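Do laundry sanitizer additives do anything for polo shirts that smell as soon as you warm up?
Home & Garden > Laundry > Odors
Asked by vamley_dad, Wed 30 October

My work shirts are white polos, mostly polyester I think (the labels have washed blank). They come out of the machine smelling fine. Then I put one on, walk to the bus stop, and by the time I sit down the armpits smell like last week.

My sister-in-law swears by a bottle of sanitizer rinse that goes in the softener drawer. It's $8 for a small bottle at the store in Edville and the label is full of big promises. I have my doubts. I already fell for scent beads in June and all they did was make me smell like a candle that had been to the gym. Before I hand over more money, has anyone tried this stuff and then stopped, to see if the smell came back? Front loader, cold wash, liquid detergent, softener every load.

11 replies hidden. Showing top rated.

cudham_laundry_skeptic
Rated helpful by 51 people

I'd leave the bottle on the shelf for now. It may well kill germs, I can't test that at home and neither can you, but your problem sounds like body oil stuck in the fabric. Polyester hangs on to oil. Cold water and a short cycle don't shift much of it, and softener lays a coating on top. You could be rinsing a dirty shirt in something expensive.

Try the cheap things first. Drop the softener completely. Turn the shirts inside out so the armpits face the water. Wash as warm as the care label allows, and if the label is blank, test your oldest shirt before you risk the rest. Use a powder with enzymes in it and don't cram the drum.

For shirts that are already bad, soak them before the wash. I use a bucket of warm water with a scoop of oxygen bleach and leave it overnight. Skip chlorine bleach on polyester, it can turn white shirts yellow. And don't mix any of this with vinegar or with each other, whatever the videos tell you. 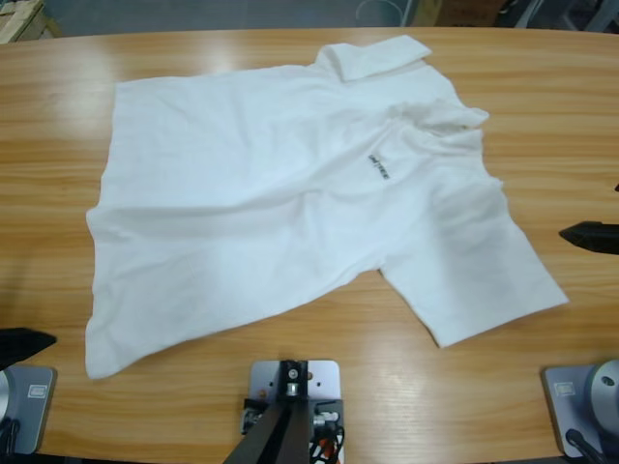 White polo on the table, collar up top. Creases and all.

Do your sniff test before it goes in the dryer. Dry heat makes leftover oil harder to get out, at least that has been my experience. Warm the armpit with your hand for a minute and then smell it. A cold shirt will lie to you.

As for stopping to see if the smell came back, I did that with a different brand. Used it for 3 weeks, quit, and noticed no change either way. One household, one washer, so take it for what it's worth.

luik77
Rated helpful by 8 people

Vinegar. Works every time. Don't know why people pay for anything else

edville_renter
Rated helpful by 3 people

"Works every time" is a stretch. I poured vinegar in for most of a year and my shirts still stank. It's also supposed to be hard on the rubber seals, though I only have the repair guy's word for that, and he was charging me almost $400 at the time.

One thing I'd add to the long reply is to look at the machine. Pull back the door gasket on that front loader and wipe inside the fold. Mine had gray slime in it. Then run it empty on the hottest setting and leave the door open afterward. If your towels smell too, I'd suspect the washer. If it's only the work shirts, go with the soak.

vamley_dad (original poster)

Towels are fine, so I guess it's the shirts. Doing the soak on the two worst ones this weekend and skipping the softener. Not buying the rinse yet. My sister-in-law says I'll be back.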